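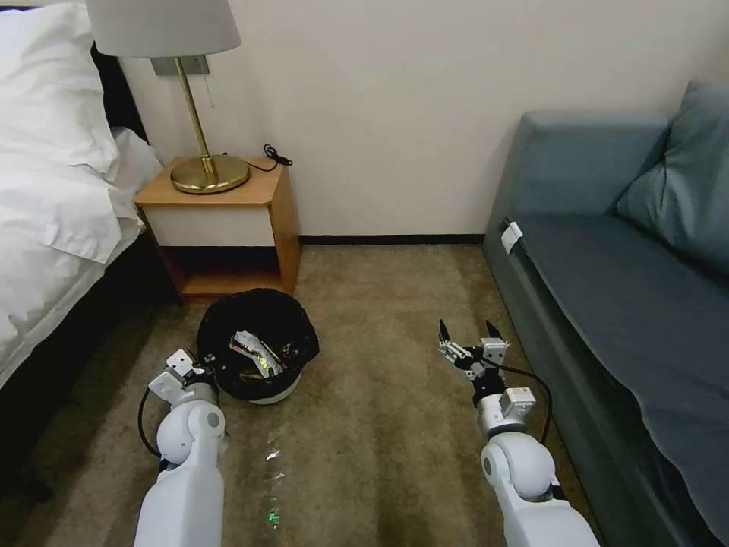 Figure 3. Head camera view during a floor-level trial in the bedroom set. The left gripper is at the lower left side of the trash bin; the right gripper is open over the carpet.

4.2 Floor-level pickup with a lined bin

The second group of tasks moves the work area from the tabletop to the floor. Floor-level work is harder for our platform in two ways. The arms operate near the end of their downward reach, which leaves fewer joint solutions for a given gripper pose, and the head camera looks down at a steep angle, so that height above the floor is poorly resolved in the image. Errors in height that would be harmless over a table lead to contact with the carpet.

Each trial asks the policy to deal with a small bin and the litter near it. The instruction is given once as text, in one of 4 wordings, and is not repeated. We collected 1720 demonstrations by teleoperation across all rooms, of which 395 were recorded in bedroom sets. The remaining demonstrations come from kitchens and offices and contain no bed or nightstand. Evaluation used 160 trials, split evenly between the full policy and the baseline without the contact term described in Section 3.4.

Furniture was left in place between trials. The bin was moved by hand to a new start position drawn from a fixed list, and the litter was scattered again by the operator. We did not control the exact position of individual fragments. Reflective wrapping was kept in the set on purpose: shiny foil changes its appearance strongly with viewing angle, and small glittering pieces on a short-pile carpet, as in Figure 3, are easily confused with highlights. In the Grandel set used by earlier work, all litter is matte and larger than the fingertip, and we found that detectors tuned on it transfer poorly to our rooms.

A trial was scored in stages. The first stage is complete when one gripper has a stable hold on the bin or is braced against it. The second is complete when the other gripper has lifted a piece of litter clear of the carpet. The third requires release of that piece inside the rim. A human scorer marked the stages from the recorded video, and a second scorer repeated the marking on a subset. Disagreements were almost entirely about the second stage, where a thin fragment can be hidden behind the fingertips for several video frames. We resolved these cases by using the wrist camera recording where one was available, and otherwise by counting the stage as failed.

The full policy outperformed the baseline at every stage, with the largest gap at the second. The baseline tends to close the fingers too early, while the tips are still above the pile. The contact term delays closing until the measured wrist load passes a threshold, and the fingers then meet at the carpet surface. The cost is time - the full policy spends longer on each approach, and in a few trials it pressed down until the safety limit stopped the arm.

Failures with the lined bin form a separate group. Where a bag is folded over the rim, the gripper can pinch the bag instead of the rim, and the bin then turns or slides when the arm moves. Neither policy recovers well from this. The Kalley planner, which we ran offline on the same start states, proposes a grasp lower on the side of the bin and avoids the fold, but its proposals often place the wrist too close to the floor for our arms to carry out. A mixed scheme that takes the grasp height from the planner and the approach direction from the learned policy was tried in March on a small number of start states. We do not report numbers for it here.

Cable routing also had a measurable effect. The cables run outside the arm links and form loops near the wrist. When an arm is extended forward and low, a loop can swing toward nearby furniture. We added a keep-out volume along each arm to account for the loops, following the method in Pakzad but with a wider margin at the wrist. The margin removes part of the reachable floor area next to the bed base and the sofa, and start positions inside the removed area were dropped from the list before evaluation.

We also tested whether the text instruction mattered once the bin was in view. Replacing it with an empty string lowered the third-stage score for the full policy and left the first stage unchanged. The policy appears to approach any bin it sees by default and to use the text mainly to decide what to do next. A similar pattern was seen with the Zindent encoder in place of ours, with lower scores overall.

The scoring protocol and the list of start positions were prepared by Uldis Kalniņš and are given in Appendix B.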